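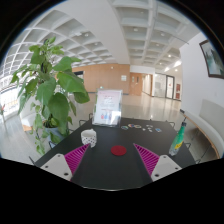 4. Recording a Demonstration by Hand

This section applies to the Prisex hand-held gripper used with Botura recording software. Complete the set-up in Section 3 before starting.

4.1 Grasping the object

1. Set a bottle upright on the table and approach it with the fingers open.
2. Close the fingers low on the bottle, near its base.

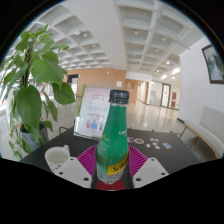 Page last changed: August

3. Keep the bottle upright while the grip is being set. Do not twist the wrist.

Note: The pads are flexible and will bend around a curved surface. Extra force does not improve the recording.
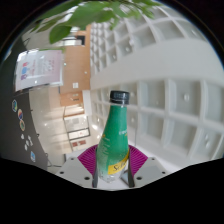 How long may a single demonstration be?
The limit is 600 frames. Longer tasks must be divided into separate recordings.

4. Move the gripper at a slow, even pace - the robot will repeat the motion as it was recorded.
5. Return the bottle to the table, open the fingers and hold still for 2 seconds.

Caution: Do not cover the lens or the markers with the free hand. Recordings with hidden markers are rejected with code 1319.

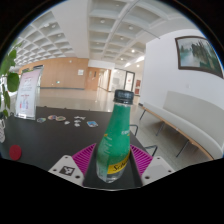

4.2 Saving and Sending

1. Select Save. Enter the task name and the operator number.
2. Send completed sets to the Limimbridge server. A set contains 44 demonstrations.
3. For replay on the Lūse arm, see Section 5.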